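January
Kenna Baird
Print this page | E-mail this page

Phone stands, notes for the comparison sheet

Working through the stands again on the white table, with phones on and off. The back wall is plain and pale, so a dark phone shows up well against it. 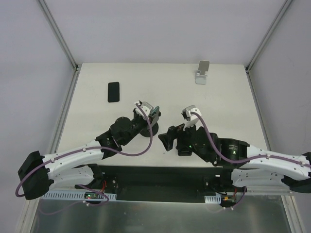
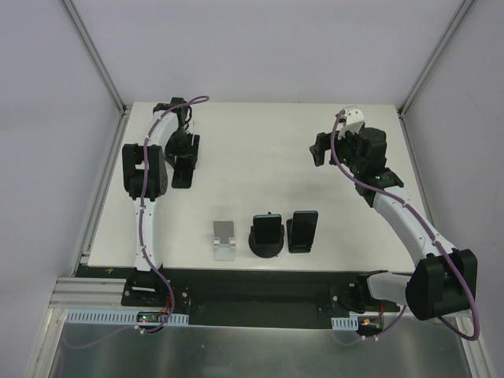
Photos: K. Baird, workshop notebook

The folding stand is the silver-gray one near the back edge in the first picture. Two plates, small lips to hold the phone. It folds flat enough for a coat pocket and I have stopped worrying about the hinge. I opened and closed it 600 times over the past week and it still holds at the angle I leave it. The Surnitz sheet claims 2000, so there is a way to go.

Semple wants the stands rated on how easy it is to get a phone on and off with one hand. My notes so far:

Lips matter more than the angle of the plate. Shallow lips let a phone with rounded corners slide sideways if you set it down in a hurry.

Stands with a heavy base are better for typing. The light ones walk backward — a strip of rubber underneath fixed one of them, cost 84 cents.

Picking a phone up off a bare tabletop is harder than taking it off a stand. No edge to get a fingernail under. Might be worth a line in the Estier write-up.

Still to do: try the thicker case, measure the lip depth on all of them (only have 9 mm written down, and not which stand it belongs to), ask Urasen for a second folding one. Wipe the table before the next round.

Questions to Kenna Baird, workshop desk
Back to top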